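The Back Room at Serkine: A Small Gallery

Welcome to our gallery page. Many of you know our front hall on the street side, where the evening courses are held, but only few have seen the back room. In March we moved a part of our work there, and several members wrote to ask how it looks now. So I have put together this page, with some notes under the short headings, as we did with the kitchen last year.

The back room is not large. It has place for 20 chairs if everybody is friendly with the neighbour, and for a dozen if we want to be comfortable. Before, it was used by the Kollár printing shop as a store for paper, and for the first weeks one could still smell it when the heating was on. The walls were painted by us over two weekends. The floor we only cleaned and sealed, and I think it was the right decision, for the smooth grey goes well with everything and the chairs do not leave marks on it.

The move

We carried most of the things ourselves from the old place in Pranville. The distance is short, but there are two staircases, and the second has a very narrow turn. The cupboard had to be taken to pieces. The sofa went through on its side, after we removed its feet, and it was put down on the landing four times so that people could breathe. The removal firm Welance took the piano and the long table, and for this we paid 393, with the insurance included. I mention the price for those who asked me about it, as several of you are planning a move also.

What we did not carry was the old blackboard. It was screwed to the wall in Pranville and it has stayed there for the next tenants. Some of us are sorry for it. The chalk was dusty, but it had a nice sound, and the old drawings never went completely away.

The whiteboard corner

The new board is a mobile one. We discussed for a long time if we should fix a board on the wall, and in the end we chose a stand with wheels, so that it can be pushed to the side on film evenings. It is used on Thursday for the language group and on other days for whoever needs it. Please wipe it when you finish. The pens are in the drawer and they should go back into the drawer, with the caps closed.
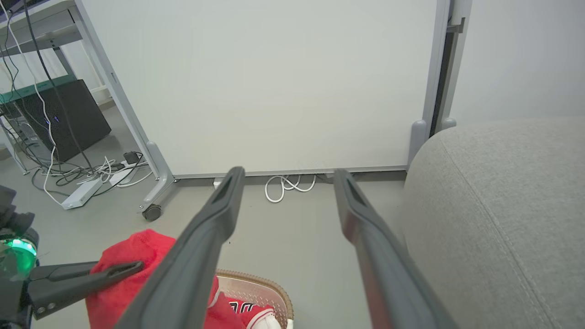 The whiteboard on its grey stand, wiped clean, with the white cable in loops on the floor beneath it and the computer under the desk on the left.

The cables are the part of the room which is not finished. As you can notice, the power strip is still lying on the floor near the foot of the stand, and the black and white cables come down from the desk and go their own way. The plan is to fix a tray under the desk and put the strip inside it. Then the floor will be free and the board can be rolled without looking first where the wheels are going. Until this is done, I ask everybody to lift the cables out of the way before moving the board, and please not to pull on them.

The white cable under the board should get a hook. I have bought a packet of hooks for this purpose, the kind which are glued, but the glue does not hold on every paint and I would like to try one behind the door first.

The desk and the computer

The desk has a grey metal frame and a little teal green, which I like very much, because otherwise the room would be quite pale. It came from an office which was closing, and we got it for the cost of the petrol. The computer stands on the floor under it. A blue light is on its front, so you can easily find it when the room is dark.

On the computer we keep the archive of the house. At the moment there are 3090 scanned pages in it, mostly programmes, letters and newsletters from the Pranville time, and 2411 of them have already got a date and a title. The rest is waiting for rainy days. If you remember something about the early years, even a small thing, please sit down at the desk and look through the folder with the name "unknown". Many of the pages there need only one person who says: yes, this was the summer concert.

The sofa

The light grey sofa stands opposite the desk side, with its rounded arm towards the board. It was a question if it would be in the way, but now everybody wants to sit there, also during the lessons. It is easy to hear from it and not so easy to write. For writing we have the folding tables, which are behind the door, and they should be opened by two people, otherwise one gets the fingers caught.

The cover has a fine stitched seam on the arm, and I was told that such covers do not like to be brushed hard. A damp cloth is enough. Coffee is allowed on the sofa, soup is not.

What comes next

In the next months we want to put up a shelf for the dictionaries and a second lamp. The lamp in the ceiling is strong, but it makes a reflection on the board in the evening, and those who sit in the middle must bend their head to read. We tried to turn the board a little and it helped for one half of the group.

There will also be curtains. We have the material, almost 20 metres of it, which was given to us by a member who sews, and the colour is between grey and green. It needs to be washed before it is cut. If somebody has a big washing machine and a free afternoon, please leave a note in the box at the entrance.

The back room is open every working day from four o'clock in the afternoon. The key is at the front desk, and the name of the person who takes it must be written in the book. If you come with a group, look first in the calendar by the door. Pictures of the shelf and the curtains will be added to this page when they are up.

Contact: Serkine House, back room bookings at the front desk | © Serkine House | Back to top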